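Cescombe toy swap is back in September, and it's got a new home

If you've been wondering where the toy swap went after the old church hall closed its doors, I have good news! It's coming back in September, in the ground floor rooms of the Civley building, and I've already got two bags of puzzles sitting by my front door waiting to go.

I stopped by last week to catch up with Kathleen Noonan, who got the whole thing going five years ago with a folding table and a box of hand-me-down dinosaurs. The last swap moved 598 toys in one morning (Kathleen keeps a tally in a little notebook, bless her) and more than 60 families came through the door. She's hoping for a bigger crowd this time, and with the extra room I think she'll get it. 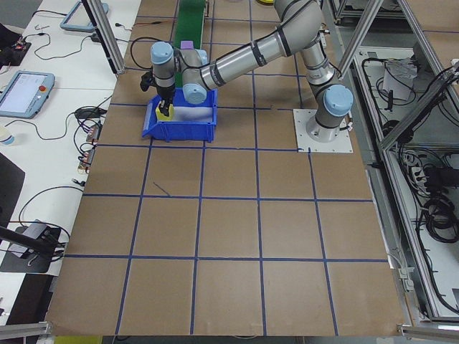 The swap works the same way it always has. You bring clean toys with all their parts, you get a ticket for each one, and you trade your tickets for whatever catches your kid's eye. Building blocks are the one exception — they go in by the bag, one ticket per bag, so please don't show up with a single yellow block like the one over that blue bin and expect a dollhouse for it. Stuffed animals are fine if they've been through the wash. Car seats and cribs are still a no, sorry.

A couple of things are new. Ileana Enache is running a repair table, so if you've got a train that won't roll or a doll with a loose arm, bring it along and she'll take a look while you shop. And Rungnapa Somboon is doing coffee and her coconut cakes again, which sold out by 10 last time (I got one, and I'm still a little smug about it).

Doors open at 9 in the morning and the swap runs until noon. Parking on the Civley side is tight, but the lot behind the library is a short walk and it's free on swap mornings. Strollers can come in through the side door, where there's a ramp.

You can drop toys off early, any evening that week between 5 and 7. Kathleen asks that you put your name on the bag so your tickets end up with you. Anything left over at noon goes to the family center on Dobre Street, same as before.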